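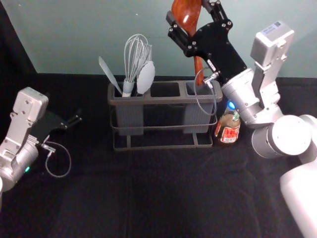
The crock is gone, and I have finally sorted the kitchen tools

Hello again from my end of the Drernitz newsletter! For those of you who joined in July or after, I'm Kolbrún, I write the kitchen bits, and I have been complaining about my utensil crock on this page for longer than is decent. It was a lovely heavy thing, and it ate everything. You'd reach in for a spatula and pull out the whisk, two skewers and a rubber band. When I tipped it out at last I found a melon baller I would have sworn in court I'd never owned.

So I've moved to a holder with compartments. The dark gray one I settled on has three openings in a row along the top, with ribbed cups that hang down from the frame, and a metal rail running around the middle. The base is open, so crumbs fall straight through to whatever is underneath, which in my last kitchen would have been a disaster and in this one just means I wipe there too.

I started with the cup on the left and got carried away. The slim spatula went in, then the balloon whisk, then the tool with the prongs, then the white spoon with the big oval head - and by then it was a proper crowd in there. The whisk is the trouble. A balloon whisk takes up the room of three other things, and anything with prongs will find its way into the wires if you let it. My advice, for what it's worth, is to put the whisk in last and handle down, and to keep the prongs as far from it as the cup allows. (I did not follow my advice.)

The middle opening I'm leaving empty for now. Valdemar thinks that's a waste. Valdemar Hauksdóttir, as regular readers know, does the garden page and has opinions about my kitchen, and over 1,000 words of those opinions arrived in my inbox after the last issue. The suggestion this time was to use it for tongs. I may yet give in, but I like having a gap. It's where the odd thing can go while I decide if I'm keeping it.

Wooden spoons get the cup on the right. I've had a soft spot for them ever since my aunt gave me one for my first apartment, and I'd like to stop them knocking against the metal things every time somebody wants a ladle. The glossy reddish-brown one is my favorite, with that big round bowl and the grain showing. I bought it on a trip to Fotov, at a stall that had maybe every spoon in the country on it, and I've turned down two offers for it since. If yours have gone dull and furry, a little food-safe mineral oil on a soft cloth does wonders. Let it soak in overnight, buff off what's left, and please don't put them in the dishwasher!

A few of you wrote in to ask about spreading a cloth out when you sort a drawer. Yes, do, and make it a black one if you've got it. Pale tools show up beautifully against it and you can shake the whole thing out over the sink when you're done.

And then there's the table, which is next on my list. It's a big flat pale gray top and I do love how light it is, but pale gray keeps a record of everything. There's a wide band of scuffs and streaks and little scratches right across it. I'm going to try a paste of baking soda and water on one corner first, very gently, and if that doesn't shift the smudges I'll move on to a melamine sponge, again just on the corner. The scratches I expect I'll be living with. If you've had any luck with marks like these, write and tell me what you used, and how long it lasted.

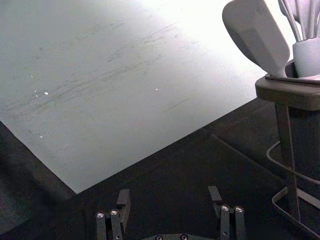 Swap shelf

Still looking for good homes: one heavy stoneware crock (see above, no hard feelings), a melon baller, and a Brodix hand mixer with both beaters. Reply to this newsletter and I'll hold it for you. Riis has asked for the cake tins from last time, so those are spoken for.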